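Notes for the perry and cider talk, 25/07/2023. Twenty-five minutes plus the pouring. Water jugs out first, please, before I start, or people will drink the first glass like squash.

## Hello and settling in

Thank them for coming out. Say where I'm from: Dogbe Orchard, up the lane past Drarton, two fields of apples and one long strip of perry pears that my grandfather-in-law planted and then never got a proper drink out of. Let that sit a moment. It usually gets a kind sort of laugh, and it is also true, because a perry pear tree takes its time and he was already an old man when they went in.

Ask who has had perry before. Ask who has had it and thought it was cider. (No shame in it -- I did exactly that at a wedding and went back for three more glasses.)

## What perry is

Keep this simple. Pears, pressed and fermented, as cider is with apples. The pears we use are small, hard and so rough on the tongue that you can't talk for a minute after biting one. Pass the bowl of dried slices round at this point and warn the front row.

Then the bit about sugar. Pears carry some sorbitol, which yeast can't eat, and so even a dry perry keeps a soft sweetness at the end. Also mention, gently, that sorbitol can be lively on the stomach. Don't dwell on it before the food comes out.

## First glass: Tosau

Pour small. Tosau is our everyday bottle, still, mostly early fruit. We made 3,000 bottles last time, and I have 2,737 written in the shed book as sold or promised, so if they like it they had better say so tonight.

- Smell first, then sip, then leave it alone a minute
- Elderflower, wet hay, a bit of lemon peel
- Somebody will say "pear drops" -- agree warmly, it is there

Story of the June when the blossom had long gone and I went up with a ladder to look for fruit and found a swarm of bees instead. Keep it short this time. Last year I was still on the ladder when the cheese arrived.

## Pressing and waiting

The fruit has to be picked up off the grass within days, and some sorts rot from the middle outwards, so a pear can look perfect and be brown soup inside. Cut one in half if there's a knife handy. After milling we leave the pulp overnight before it goes to the press, which lets some of the tannin drop out and makes the whole thing kinder to drink.

Then it ferments slowly through the cold months and we try very hard not to meddle. I'm a terrible meddler. I go in and lift the lids and listen, and I'm sure it does the perry no good at all, though it does me plenty.

## Second glass: Iteren

This is the sparkling one. Loosen the wire but keep a thumb on the cork, and point it at the back wall, not at the people. Roughly 500 bottles filled, and 388 left after the ones that burst or that we drank while making up our minds. 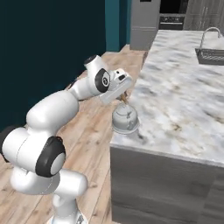
Explain that the bubbles come from a second ferment in the bottle, same as the posh stuff from France, and that each one is turned and tipped by hand until the yeast has slid down into the neck. Ask them to hold the glass up and watch how fine the bead is. If the room is warm it will froth over, so have the cloth ready.

Food with it: a crumbly white cheese, salted almonds, anything fried. I like it best with fish and chips out of the paper, and I shall say so even if there are wine people in.

## Questions, and what I usually get asked

*Does it keep?* The still one, a year or two somewhere cool and dark. The sparkling one longer, though I've never managed to leave it.

*Is it strong?* Read it off the label with them, and remind the drivers about the spittoons.

*Can I plant a tree?* Yes, please do! Give it room, be patient, and ask a nursery which sorts suit your soil. Mention that it will want another perry pear close by for pollination.

Order forms are by the coats. Collect the glasses before people wander off with them, and get the cheese board back, it's the good one.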